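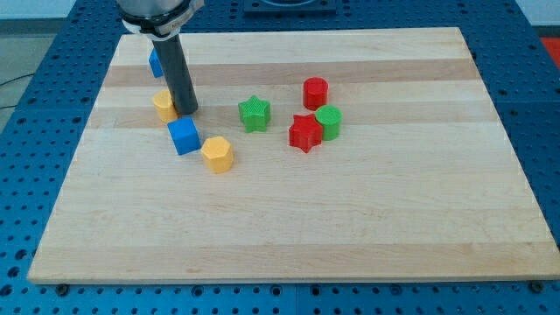 By the Rostell & Pfeiffer office staff

Rostell & Pfeiffer is an employment and workers' compensation law firm. We represent employees, small employers and injured workers in state and federal court and before administrative agencies.

The firm opened with 2 lawyers sharing rooms above the Trivero Building lobby. We now have 6 attorneys and a support staff that handles filings, medical records and hearing schedules. Two of our attorneys worked on the insurance defense side before joining us.

Most of our cases fall into a few areas: unpaid wages and overtime, wrongful termination, workplace injury claims, and severance review. We also write handbooks and employment contracts for businesses with more than 40 employees. We do not take criminal or family law matters, but we can refer you to a firm that does.

A first meeting is free and usually lasts under an hour. Bring pay stubs, any letters from your employer or its insurer, and the names of your doctors if you were hurt. Injury claims are handled on a contingent fee. Contract work is billed by the hour, and we put the rate in writing before we start.

Our office is at Suite 107, Trivero Building, with parking behind the building off Stillent Street. Evening appointments are available on Tuesday.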